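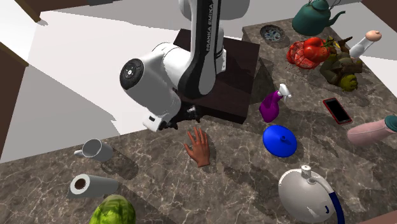

Simulated kitchen counter with a Franka Emika arm and a hand model in front of the gripper.

Sistley opened its Gresham lab to visitors on December 13, 2024, and I went mainly for the session on safety rules for arms that work near people. Sharon Biwott ran it. There were 10 of us, mostly from small integrators.

The morning was spent in simulation. Sistley's house rule is that a task has to pass there before anyone loads it on a real arm. The counter is cluttered on purpose, with a mug on its side, a paper towel roll, a phone and a spray bottle among other things. Each task gets 100 runs. If the gripper touches the hand model in any of them, the task goes back to the start.

Biwott went through the four written rules. Stop distance is set by the safety lead and can't be changed by the person writing the task. Every contact is logged, including light ones. Object positions change between runs. Two people sign the release.

Someone from Clestier asked about the cost. A full check takes up to 4 hours of computer time, she said, and they run it overnight.

I asked how they treat sleeves and gloves, as a bare hand model doesn't cover those. They are still writing that part, and a draft is due in April. Arai has offered to review it. Lunch was in the building, and parking is free behind the loading dock.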